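Katherine Quintero
Sep 22, 2023

ok so I cleared off my table this week and I have become a person with opinions about wood grain. thread, sorry in advance

Background: I've had this table for 8 years and I don't think I'd seen the top of it since the first month. Mail, a sewing machine, the good stapler, the bad stapler, a bag of clothespins I bought for a craft I never did. We ate on the couch like raccoons.

What set me off was my friend Hiwot coming over with a pot of stew and just standing there holding it. There was nowhere to put it down! She was very nice about it. I put a towel on the floor. We don't need to talk about it.

So the next morning I got 2 boxes, one for "belongs in this house" and one for "goes away," and I started at the window end and worked across. Took me until lunch. The mail alone was a whole grocery bag and yes, there was a check in there, and yes, it had expired.

Then I wiped it down with a barely damp cloth and a tiny drop of dish soap, dried it right away with an old T-shirt, and stood there staring at it like I'd bought something new.

It's so pale!! In my head this was a plain tan table. It's more of a creamy color with a little pink and peach running through it, and the lines go all wavy across it, really tight and stripy in one part and then spreading out wide and soft. There's even a spot where they curve around inside each other like nested bowls.

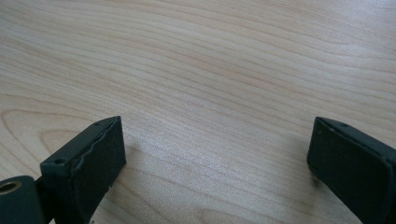

Anyway I paid 115 dollars for it from a couple who were moving, and they threw in a chair that wobbles. Best money I've spent, apparently, I just hadn't looked at it.

Somebody's going to ask so: no, I didn't oil it or wax it or anything. I looked at the Sernimik stuff at the store and put it back. It has a soft kind of sheen already and I'm scared of making it shiny and then having to live with that.

New rules of the table, as agreed by me and the other adult in this house:
mail gets opened standing up, by the recycling
sewing machine lives in the closet and comes out when I'm sewing
nothing stays on it overnight, including "just this one thing"
hot pots get a trivet (I own a trivet now, very exciting)

The stapler situation is ongoing. I kept the good one. He kept the bad one. It's in his sock drawer – I'm not asking.

Next up is the hall closet, where I'm pretty sure there are 400 tote bags. If you have a system for tote bags please tell me, I'm listening. And Hiwot, if you see this, bring the stew back over, there's room for it now.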